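Fault Report: Loss of Grip Force During Bowl Handling
Thulani Mkhize, Sollura project, Friday, March 6, 2026 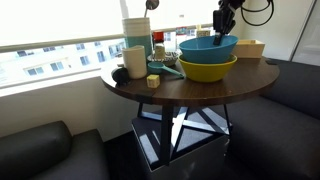

Our group was working on clearing a crowded table with one arm and one gripper. The fault showed up on run 306. The gripper closed on the rim of a bowl, lifted it a short way and then opened without a command. The bowl dropped back onto the table. Nothing broke, but the arm carried on to the drop point as if it still held the bowl.

The log showed the force reading going to zero for 2 seconds before the fingers opened. We first blamed our own code and lost most of a week on it. The Prondelum controller treats a zero reading as a finished grasp, so it released. The zero came from the gripper cable. One wire had worn through near the connector, and it lost contact only when the wrist turned past 25 degrees.

Ngubane helped us repeat the fault with the arm moved by hand. It came back in 6 tries out of 6 with the old cable. With a new cable we could not get it to happen.

We made two changes. The cable now has more slack at the wrist. The code also stops the arm if the force reading drops to zero while an object should be held, and someone has to reset it at the keyboard.

The stop has not been tested at full speed. We also have no check for a reading that freezes at a normal value, and that would get past the new code. Both are left for the group that takes over in September.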